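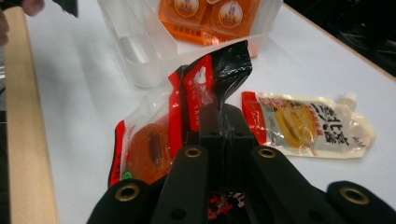

Labels printed from the Wellimo should be stuck on after the bag is filled and sealed, and the surface you choose matters more than the print settings. Rigid boxes and jars accept a label almost anywhere. A pouch such as the black-and-red snack pouch on the white tabletop is easier to label if it will stand upright, with the label placed low on the back panel. Keep labels at least 4 mm away from any seal or fold.

## 4. Loading and printing labels

### 4.1 Loading the roll

1. Switch the printer off at the back and wait for the light to go out.
2. Press both side tabs and lift the lid.
3. Slide the roll guides apart and drop the roll between them, with labels facing up.
4. Close the guides until they touch the roll. The roll must still turn freely.
5. Pull the paper past the front edge by one full label.
6. Close the lid until both tabs click, then switch the printer on.

The printer feeds one blank label and stops at the gap. If it feeds more than one, open the lid and check that the paper lies under both guides.

**Caution:** The print head stays hot after a long run. Do not touch the metal strip under the lid.

### 4.2 Setting the label size

1. Hold **Menu** until the screen shows SIZE.
2. Use the arrows to pick the width. Akyol rolls in the standard pack are 27 mm wide.
3. Press **OK**, then set the height in the same way.
4. Print a test label before starting a batch.

Note: Changing the size clears the date line. Enter it again under **Menu > Text > Date**.

### 4.3 Printing a batch

1. Choose a saved layout. Up to 16 layouts can be stored.
2. Check the product name, ingredients line and date on the screen.
3. Enter the number of copies and press **Print**.
4. Tear labels upward against the edge, starting from one corner.

To stop a batch, press **Print** once. Pressing it twice deletes the job.

### 4.4 Applying labels

- Wipe the pack with a dry cloth. Oil or flour will stop the glue from holding.
- Press from the middle outward.
- Leave labeled packs for 21 minutes before stacking them.
- For freezer packs, use the Ferkard cold-grade roll only.

Faded print usually means a dirty head. See section 6 for cleaning.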